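Grulow Countertop Dishwasher
Section 3: Setting Up

You have already carried the box in from the car, so the worst of it is over. Set aside an evening. The quick-start card says fifteen minutes, and the quick-start card was written by the people who designed the hose.

3.1 What should be in the box

Dishwasher, with rack already inside
Silverware basket (wedged under the rack; it does come out)
Inlet hose, 60 inches, gray
Drain hose, white
Faucet adapter and two rubber washers
Fill jug
Measuring cup for salt, which you will lose

If a washer is missing, look in the bottom flap of the box before you call us. Eyerusalem Worku runs the Flestberg parts desk and will mail you another, but she will ask about the flap first.

3.2 Choosing a spot

1. Pick a level stretch of counter within reach of the sink. The hose does not stretch. Customers have tried.
2. Check that all four feet sit fully on the counter. A foot hanging over the edge counts as no foot.
3. Leave a hand's width behind the machine for the hoses and the same above it for steam.
4. Open the door all the way before you commit. It swings down and forward, and it will find your coffee maker.
5. Screw the feet in or out until the machine stops rocking. Press on opposite corners to test.

CAUTION: Do not slide the machine across the counter. Lift it. Two people are recommended, ideally two who are still speaking after step 4.

3.3 Connecting to the faucet

Skip to 3.4 if you plan to fill by jug.

1. Unscrew the aerator from the end of your faucet. It may have been there since the house was built. A rubber glove gives a better grip than swearing.
2. Press one rubber washer flat inside the adapter. The second is a spare.
3. Screw the adapter on by hand. Stop when it is snug.
4. Push the collar of the inlet hose up onto the adapter until it clicks.
5. Turn the cold tap on slowly and watch the joint for a full minute.

A drip at the joint nearly always means the washer is sitting crooked. Turn the water off, take the adapter down and start again from step 2. More force will not help and may crack the collar.

NOTE: Pull-out spray faucets will not take the adapter. We are sorry. They were very nice faucets. Use the jug.

3.4 Filling by jug

1. Switch the machine on at the wall and press START.
2. Pour cold water into the top opening until you hear three beeps.
3. Stop pouring. The beeps are a request the first time and a warning the second.

3.5 The drain hose

1. Push the white hose onto the lower outlet at the back and tighten the clip.
2. Lay the other end in the sink, with the suction cup pressed to the side.
3. Make sure the hose never rises higher than the top of the machine.
4. Check for kinks. Check again after you have pushed the machine back where it belongs, when the kinks form.

CAUTION: Do not run the drain hose into a bucket. The bucket is always smaller than you think.

3.6 Power

The Grulow draws 1,085 watts while heating. Plug it straight into a grounded wall outlet. Do not use an extension cord, a power strip, or the outlet you already share with the toaster and the kettle, unless you enjoy walking to the breaker box in the dark.

3.7 First run (empty)

1. Take out everything that is not the rack or the basket, including this guide.
2. Close the door until it latches. A half-latched door shows d7 on the display.
3. Turn the dial to NORMAL and press START. No detergent.
4. Leave it alone for 77 minutes.
5. When it beeps, wait a little before opening the door. Steam comes out at face height for anyone bending down to look, and everyone bends down to look.

Some gurgling is normal. So is a faint smell of new plastic, which fades after a few washes. A steady grinding is not normal; press and hold START to cancel, then see Section 6.

3.8 Setting the water hardness

Hold DIAL and START together until the display blinks. Turn to the number for your area, using the chart inside the back cover. Pascal Huet, who wrote the chart, asks us to say that "medium" is a real setting and you are allowed to choose it.

If you have no idea how hard your water is, look inside your kettle. White crust: start at 5. No crust: start at 2. No kettle: start at 3 and see how the glasses look.

3.9 Wiping up
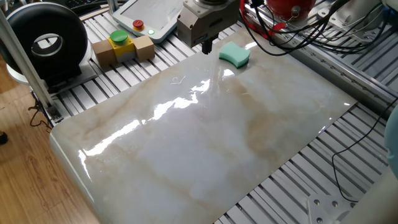 Grulow Set-Up Guide | 3-7

Unplug the machine before you clean around it. Use a damp sponge and a drop of dish soap on the counter and the outside of the door, then dry both with a cloth. Keep scouring powder away from polished counters and from the control panel, where it will remove the word START. Section 4 covers loading, and why the big pan will not fit.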